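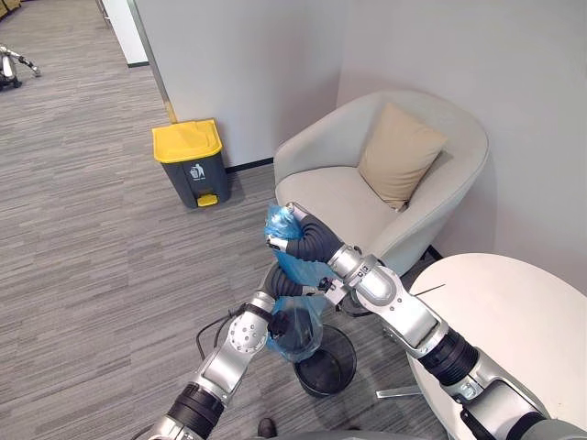
Wastebasket

A wastebasket (also called a waste bin, rubbish bin or trash can) is a small open container for dry waste, kept inside a room. It is most common in offices, bedrooms and waiting areas. A wastebasket is smaller than a kitchen bin and usually has no lid, so that paper and light packaging can be dropped in with one hand.

Form and materials

The most usual form is a short cylinder or a cone which becomes a little wider at the top. Rectangular models also exist and are preferred under desks, where they stand flat against the wall. Wastebaskets are made of plastic, painted steel, wire mesh, wood or woven cane. Dark colours are popular in offices, as they show marks less than light ones.

A typical office model holds 10 litres. Some models have a separate ring which sits on the rim and hides the edge of the bag. The round Cenura, sold by the furniture maker Dalsgaard from 2000, was one of the models with such a ring. The Plekik, from the same maker, had a rectangular body and a handle cut into one side.

Liners

A liner is a thin plastic bag placed inside the wastebasket to keep it clean. It is opened, pushed down to the bottom and folded over the rim. If the air under the bag can not escape, the bag will rise again, and for this reason some bins have small holes near the base. Liners are sold on rolls, in white, black, blue or clear plastic. Thin liners are enough for paper – food waste needs a stronger one, and is better taken to a kitchen bin.

Emptying

To empty a lined wastebasket, the edge of the bag is loosened from the rim and gathered together at the top. The bag is then lifted straight up. When it sticks to the wall of the bin, the bin is held down with the other hand or turned slightly.
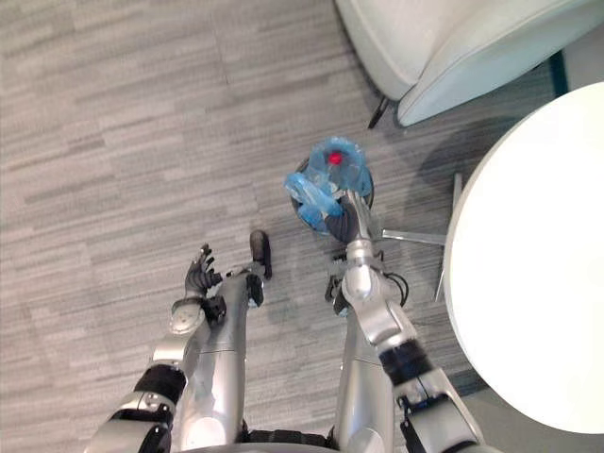
Round black bin beside a white table, with light blue plastic held above it.

In many workplaces the bags are collected in the evening, and a new liner is put in at the same time. Where there is little waste, the contents may be tipped into a larger bag and the same liner used again.

Placement

In meeting rooms and lounges the wastebasket commonly stands on the floor near a table or an armchair, within reach but away from the walking path. On carpet it leaves few marks, but a wet bin can stain the fibres. Some offices have removed the bins from single desks and use shared sorting stations instead. The Stikcombe library made this change in June, and kept small wastebaskets only in its reading rooms.

See also

Bin liner
Kitchen bin
Recycling bin
Waste sorting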